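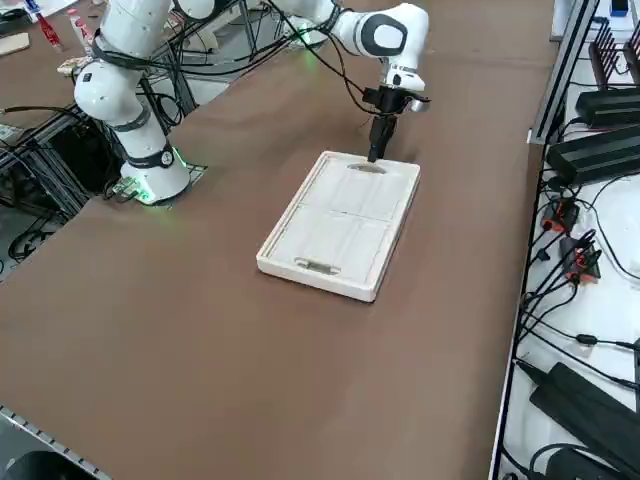 关于我们

Trikent是一家做双臂搬运测试的小公司，由Evdokia Kokkinos和Nii Akolgo两个人创办。我们替客户试验机械臂怎样拿起托盘、箱子这一类有提手的东西，并且把失败的过程写清楚。

为什么我们重视失败

公司的第二个项目叫Clirulia，内容是用夹爪伸进白色托盘的提手孔，把托盘抬起来。计划是连续做2000次。做到第347次的时候，夹爪的手指没有完全离开提手孔，手臂已经开始向旁边移动。托盘被拖到桌边，掉在地上，另一台手臂也因为碰撞而停机。当时Akua Ansah站在安全线的外面，没有人受伤。

我们用了两个星期找原因。机械部分没有损坏，错误在程序里：夹爪还没有报告"已张开"，程序只等待了固定的时间，就发出下一个动作。这个错误是我们自己写的，所以我们也把它完整地告诉了客户。

现在的做法

手臂移动以前，必须收到夹爪的位置信号。收不到信号，两台手臂一起停止。
夹爪在提手孔里面的时候，横向速度有上限，受力超过设定值也要停止。
每次停机都要写记录，由Kamlesh Lodhi检查，他同意以后才可以重新启动。
机器通电时，手不可以伸到桌面上方，参观的客人也一样。

与我们联系

我们的实验室在Trikdale，七月份设备检修，不接待参观。如果您的设备也发生过类似的故障，欢迎写信给Theophilus Baidoo，他负责回答安全方面的问题。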